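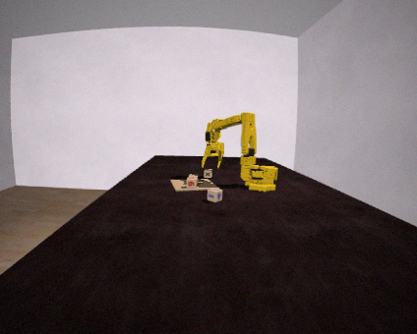 Dilent simulator, block scene: arm over the three cubes and the board, gripper open.

Minutes – Block Task Data Group
May 15, 2020, by video call

Present: Ebise Bogale (chair), Nermin Ersoy, Ekrem Kahraman, Hülya Oral (minutes)
Apologies: Müzeyyen Canpolat

1. Previous minutes
Accepted with one correction. The export script belongs to Ekrem, not Nermin.

2. Episode count
Nermin reported 2,521 simulated episodes in the Pladden store. Of these, 404 were marked unusable by the checking script, nearly all for a missing final gripper state. Ebise asked that they be kept in a separate folder and not deleted until the script has been looked at again. Agreed.

3. Starting positions
Ekrem has found that the cube next to the base is often started too close to the foot of the arm, and the planner then takes a long way around. He proposed a wider keep-out area. Nermin was against making it too wide – the real table at Başaran is smaller and the arm will have to work close in. Ekrem will try two settings and bring both to the next meeting.

4. Cube markings
At the current view distance the blue character on the near cube is too blurred to read with certainty. The red one and the black X are easier. Hülya asked whether the instructions should name cubes by color or by character. Agreed to use color for now. Nermin will check whether a higher render resolution slows the nightly run.

5. Background
The plain walls and dark table stay as they are for this batch. Ebise would like varied table colors in the next one. Müzeyyen had sent a note in favor of changing the lighting first. Left open until she can attend.

6. Teleoperated episodes
Three operators have been trained on the Gevska controller. A fourth starts later in May.

Actions
Ekrem: keep-out settings, fix to checking script
Nermin: separate folder, resolution test
Hülya: rewrite instruction text by color
Ebise: speak to Müzeyyen about lighting

Next meeting to be set by email.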